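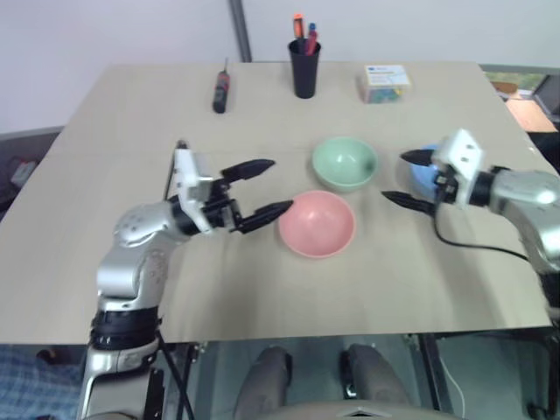
Color is the part of setting a table that most of us skip over, and I would like to spend our second handout on it before we get to cutlery and glasses. If you were with us for the first session at Drosside, you will remember that we used nothing but white plates, and that everybody's table came out looking more or less the same (which was fine, it was meant to!). Now we get to play a little. Take three plain bowls, one pink, one mint green and one blue, the pink and mint with a matte surface, and think about what happens as you move them around on a pale, sand-colored top. Pink set directly in front of mint, close together, reads as a pair, and a blue one farther off to the right starts to feel like a guest who hasn't been asked to sit down yet.

Try it at home with whatever you have. Soft colors like these are forgiving, and I always tell the evening group to start with them, even the ones who come in wanting bright red and black. Put your bowls out empty first. Food changes everything, and it is much easier to judge the spacing while you can still see the whole inside of the bowl.

Spacing

Our working measure in this course is 2 inches from the rim of the bowl to the edge of the table, and 10 inches between one bowl and its neighbor if people are going to be eating with their elbows out, as my family does. For a sharing table, where the bowls hold olives or nuts or cut fruit, you can bring them in as close as you like.

Clear the far edge

This is the step people leave for last and then forget. A table that gets used during the day gathers things along the back: a screwdriver, a pen holder with a couple of markers in it, a little clear box of bits and pieces. Your eye goes straight to them, especially if one has an orange cap or a red handle, and your gentle pinks and greens don't stand a chance. Move them all to a shelf before you begin, and then look at your colors again.

For next time

Please read the Nutsugah notes on cloth and runners, pages 2 to 9, and bring three bowls of your own in different colors. They do not have to match in size. If you have nothing suitable, the Plekberg cupboard has plenty and you are welcome to borrow. We will carry on with folded napkins in July.

May 23, 2020
By the course tutor, Tindov Home Table Course

We use cookies to remember your settings. By continuing to read you agree to our cookie notice. Accept | Manage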